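Home » Reviews » Table and tableware » Felt table mat, large square

Billovton large felt mat, dark grey: four months on the kitchen table

I bought this mat in January to go on a pale table that shows everything. The table marks if you look at it, and plates sliding about on it make a noise I had grown tired of. Cork mats crumble and the wipe-clean plastic sort curl up at the corners, so I thought I would try one of the thick felt-type ones. Billovton do it in two sizes and I took the larger. It cost 19 pounds with delivery.

It came rolled, in a cardboard tube, which worried me. Thick mats that arrive rolled often stay rolled. I laid it face down with some heavy books on it overnight and it was nearly flat by morning. One corner took until the Tuesday. It has stayed down since then.

What it is like to use

The surface is a dark speckled grey with a slightly soft feel. The speckle is the best thing about it. A plain black or charcoal mat would show every crumb and every bit of fluff, and this one hides a fair amount between one meal and the next. Pastry is the hard test in our house. A croissant drops flakes wherever you put it, and the flakes are pale enough to show on any dark cloth.
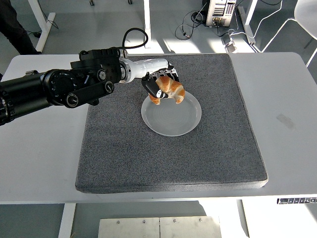

I find most of them lift off with the side of the hand. The ones that get pressed in need a clothes brush. I have not put the mat through the washing machine as the label says to sponge only, and I have kept to that. Butter is the one thing that has left a mark. Warm water and a drop of washing-up liquid got it down to a faint patch that I can find and visitors can't.

The edges are thick and rounded, and there is a seam. I would rather have had no seam at all, as crumbs settle along it – a dry toothbrush gets them out. The thickness does mean that a glass put half on and half off the mat will tip. You learn to keep glasses either well on it or well off.

It is a square mat on a table that is wider than it is deep, so there is bare table at either side. I like that. There is room for a jug or the post, and the mat still takes up the middle where the plates go. If you want the whole top covered then this is the wrong thing to buy, and you would do better with a cloth.

Noise and sliding

The noise has gone. A plate put down on the mat makes a dull sound that you would not hear from the next room. The mat itself does not creep on a smooth table top, although there is no rubber backing on mine. My neighbour Drita Dimitriou has the Rostska one, which is thinner and does have a backing, and hers stays put even better but has left a tacky feel on her varnish. I would take a little creep over that.

How plates look on it

I did not expect to have a view on this, but the pale plates look a good deal better on the dark mat than they did on the bare table, where they more or less vanished. We use plain round grey ones with a low rim, from a Halász set I have had for years. A low rim is enough for a croissant or a slice of toast. It is not enough for anything with sauce, and I would not want to find out what tomato does to this mat.
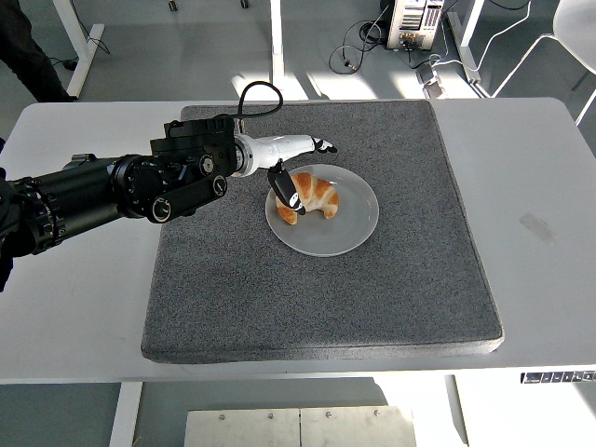
Heat

The packaging gives no figure for heat, only a line about warm dishes. I have put warm plates on it every day without harm. For anything straight out of the oven I still use a wire trivet. A Flusitano felt mat I had before this one went hard and shiny under a casserole, and I have been careful ever since.

Wear

There is some bobbling near the front edge where sleeves rub. I shaved it once with a jumper shaver and it came up well. The colour looks the same to me as the day it arrived, and the stitching is sound all the way along.

Would I buy it again

Yes, for a table used mainly for breakfast and for sitting at. For a family table with small children and paint I would get something that wipes. I would also like it in a lighter grey, as this one makes the kitchen a bit darker on winter mornings. The smaller size might suit a desk, though I have not seen it.

Score: 9 out of 10, with the point lost for the seam.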